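House rules, version whatever

Quick one tonight, been up since five and there's a pan soaking. People keep asking for the rules we use for kitchen clear-up runs so I'm typing them out here instead of emailing them one at a time. They come from the Mottram sheet, which Folke Sandberg wrote and which I have been arguing with ever since. Our copy has my pencil all over it.

Rule one. Hand on the red button before anyone says go. Not near it. On it. If you need to scratch your nose, call a pause. Kausar is fierce about this and she's right.

Rule two. Whoever lays the mess does not run the session. I used to do both and I was laying nice, easy messes without noticing. Napkins flat. Plates where the gripper likes them. Amber does the laying now and she is horrible at it in the best way, things half on top of other things, sauce everywhere. 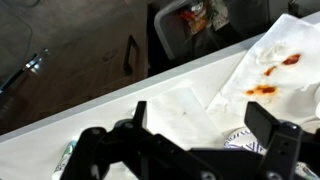 Rule three, paper before plates. Always. We had this the other way round until April and the log was full of towels dragged along under crockery. Lionel went back through 1174 entries to make the case and I gave in at the second page. Sorry Lionel.

Rule four. Bin gets decided before the start and written down. Which bin, lid or no lid, door open or shut. If it starts open it stays open, you don't nudge it with your knee halfway through because the arm is having a bad day. That is cheating and it also puts your knee inside the line.

Which brings me to the line. Folke's sheet says nobody inside it while the arms are live, full stop, and Gilia (the other group on the same sheet) read that as including reaching over the worktop. I agree with them. Mervyn doesn't. His view is a quick lean in to straighten a cup does no harm, and mine is that a quick lean in is exactly how you get a wrist in the face. 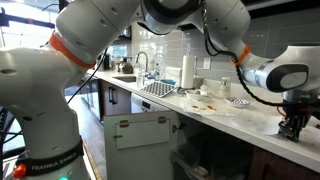

Rule five is the one I get the most moaning about, which is leave the kitchen as a kitchen. Mervyn wanted everything cleared off before each run so the results come out tidy. No. If a real person would have it out, it stays out. So the sponge stays by the drying mat, the water bottle stays next to the tap, the paper towel roll stays up on its holder, and the arms have to manage round them. The only thing I will move is glass. Anything glass goes in a cupboard, not negotiable, learned that one at Zollirano.

Rule six, food. Real leftovers fine, nothing with bones, nothing left overnight. Sauce on the gripper pads gets wiped at the end of the run and not during. And log it! A greasy pad and a clean pad are two diffrent runs as far as I'm concerned.

Rule seven. A failed run is a run. Keep it. We're at 1395 kept and 198 of those are flagged as bad, and the bad ones are the ones I go back to most. Kausar wants us at 3000 before we change anything else in the sheet. We'll see, I can't leave a document alone.

Still open: wether two arms means two people on buttons. Folke says one is enough if they can see both. I want two. Lionel wants to go home.

Comments are on, be nice. Off to do that pan.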